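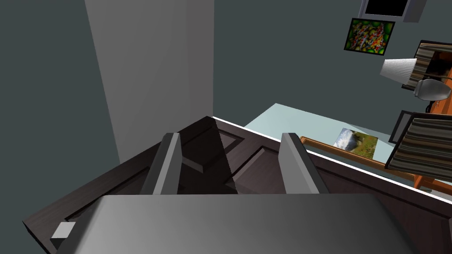
The town that played everywhere else

December 8, 2020

Eighteen episodes. That's all there ever was of Skaturus, and if you were at school when it went out you'll either remember every one of them or you'll think I'm making it up. Teatime fantasy, half comedy, half people in cloaks shouting across a car park. Filmed entirely in Sustotdale, a market town with a one-way system and a very good pie shop, which across two series had to pass for a desert kingdom, a prison moon, the bottom of the sea and (episode 11) Belgium.

I grew up four miles away. My aunt is in it. Second series, the riot outside the grain store, she's the one laughing. So no, not a neutral piece this.

It's back because the tapes are back. Medeiros, the small production company that made it, shut its offices years ago and the masters went into storage, then into somebody else's storage, then nowhere anyone could find. Fans lived off home recordings with the adverts still in. Then in August the whole lot surfaced in a unit on the Dultum road, boxed and labelled, and a cleaned-up set has been promised for next year. A petition asking for exactly that had reached 1192 names. Not a huge number for a telly petition. Big for this one.

So I went home to have a look round. Masked, flask in the car, most things shut.

First stop the swimming baths, or the flats where the baths were. The sea-bed episodes were done in there, not in the water, the pool was drained for retiling and somebody at Medeiros had heard about it and rang the council the same afternoon. They had three days. You can see it in the finished thing, everyone is talking slightly too fast. The blue tiles are the ocean. The steps at the shallow end are the throne. A lifeguard's chair with a sheet over it is, if I remember rightly, God.

I've spoken to a lot of people for this who asked me not to put their names in, mostly out of modesty, one because of a parking matter that may still be live. A former runner, now a teacher, told me the schedule was a single sheet of A4 which got photocopied so often you had to guess at the times. "You turned up at half six and hoped." She did wardrobe too. And the dog. There was a dog in series one and there isn't in series two and she won't discuss it except to say the dog was fine, it just got a better offer.

The money, then. Each episode was 30 minutes with the break and cost, by every account I've had, next to nothing. The desert was the quarry, obviously, it's always the quarry. But the quarry was still working and would only stop the machines over dinner, so all the desert scenes were shot between twelve and one. Look at the shadows! All the shadows in the kingdom of the Nine Winds are tiny. For years there was a theory on the message boards that this was deliberate, a planet with its sun stuck overhead, and there's a long essay on it somewhere which I read at nineteen and found extremely moving. It was the lads' dinner hour.

I put this to one of the writers, over the phone. Long pause. "I liked the essay," he said.

The writers are the thing, for me. Three of them, all from stand-up, all broke, none of whom had been asked to write fantasy before and who didn't much like it. So what you got was a show where the wizards moan about their knees. Where the dark lord's second in command has a whole plot about getting his deposit back. Children's telly at that time mostly had grown-ups in it who were either daft or wise and here were grown-ups who were tired, a bit vain, quite kind. I didn't have the words for that at ten. I just knew they talked like my mum's friends.

It wasn't a hit. Worth being clear on that because the nostalgia pieces (there've been a few already, there'll be more) tend to claim everyone was watching. They weren't. It was on against a quiz and the quiz won every week. Series one got moved twice for snooker. The reviews, what few there were, called it cheap and noisy, and it was both of those things.

But in Sustotdale, well. Everyone was in it. The big battle in episode nine had 200 extras, recruited from a notice in the library window and paid with a sausage roll and a raffle ticket. Prize was a radio alarm clock. I have met the man who won it. He still has the clock. It's by his bed and it loses four minutes a week.

The battle itself is properly good, incidentally. Go and watch it again, even the ropey copy. The director (this was a first job, and went on to do a great deal of respectable hospital drama) only had the two cameras and one packed up before lunch. So half the fight is a single shot, on someone's shoulder, shoving through the crowd from one end of the cricket field to the other. Nobody had rehearsed it more than once. A woman goes over and gets up laughing and carries on hitting a postman with a cardboard mace. It has more life in it than most things I've sat through at the pictures lately, back when one could sit in the pictures.

The cast. I'm not going to do a where-are-they-now, there are websites. Some did well, one did very well and leaves it off the CV, the lead packed it in and runs a garden centre on the coast and by all accounts is happy. What struck me was how many of them had kept in touch. They do a call once a month now, started in the spring with everything closed, and before that it was a curry every year in Dultum. The actor who played the Toll Keeper described it as the only job where she cried in the car going home. The next one was a yoghurt advert. Paid ten times more.

Why did it stop? I've had four answers. The channel changed hands. The channel didn't change hands but the person who liked it left. The quarry put its price up. And my favourite, from a sound man: they ran out of Sustotdale. "We'd shot all of it," he said. "Every wall. We'd have had to start on Dultum and the heart went out of it."

I do believe that a bit. Walking round on a wet morning I kept getting it, that double feeling. The bus station is the prison moon. Still the same orange railings, painted over but you can see orange where they've chipped. The alley behind the chemist is where the Toll Keeper dies, or seems to. The grain store is a gym now and the gym was closed, and I stood outside in the rain where my aunt had her three seconds and took a picture on my phone for her. She rang back straight away. Wanted to know if the pie shop was open.

It was, hatch only. Queue to the corner.

The plan for the new set, far as I can find out, is all eighteen episodes with the sound cleaned up, a short film about the making of it, and whatever was in the other boxes. No one would tell me whats in the other boxes. One of the writers thinks there's a pilot, done with puppets, that he has spent a good part of his life hoping was lost. The wardrobe teacher hopes it's the outtakes. Someone is also trying to arrange a showing on the cricket field in the summer, outdoors, bring your own chair, if such things are allowed again by then. The library will put a notice in it's window.

My aunt's already asked if there'll be a raffle.

Skaturus, series one and two, is due out next year. No date given yet.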